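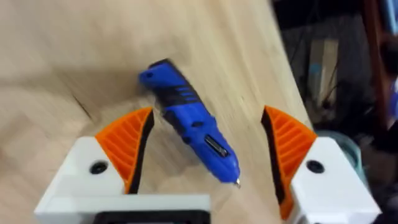
Soo-ah Heo had the budget open on her laptop, and there was one line left that she couldn't close. It said "second arm, Suris," and the amount next to it was still a question mark.

"Gidar wants an answer by July," she said. "After that the quote is dead."

Ingvar Bisgaard was at the sink washing his hands. He ran the shop and did not like quotes. "What does the second arm do that the first one doesn't?"

"It works while the first one is being fixed."

"Then fix the first one faster."

She typed that into the notes column, word for word. Osian Sayce would read it upstairs and ask which of them had said it.

The arm was only part of the cost. She had learned that the first year, when they bought the machine and had no money left for fingers. They had printed their own ever since. A set of orange pads lasted until the ribs split, and then somebody had to stay late and print another. She had a line for filament now, and one for screws.

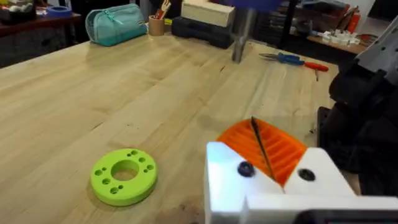 "Put in a bench," Ingvar said. He dried his hands on his pants. "If you get a second arm, you need a second bench. A good one, bolted down. And somebody to run it."

"Mi-kyung could run it."

"Mi-kyung runs this one."

"She could run two."

Ingvar thought about it. "Did you ask her?"

Soo-ah had not asked her. She added a row for the bench and put 1,000 dollars in it, then a row for training, which she left blank. The total at the bottom turned red. It was over by about 5 percent.

"What if we skip the service plan?" she said.

"We skipped it last time."

"I know."

"I spent 2 weeks on the phone with Gidar, and they sent me the wrong cable."

She left the service plan in. She took out the new chairs and the money for the trade show, and the total went black again. Osian had been looking forward to the trade show.

She saved the file and went to find Mi-kyung, who was out by the loading door eating a sandwich.

"How would you feel about two arms?" Soo-ah asked.

Mi-kyung finished chewing. "Do I get a raise?"

Soo-ah went back inside and opened the file again.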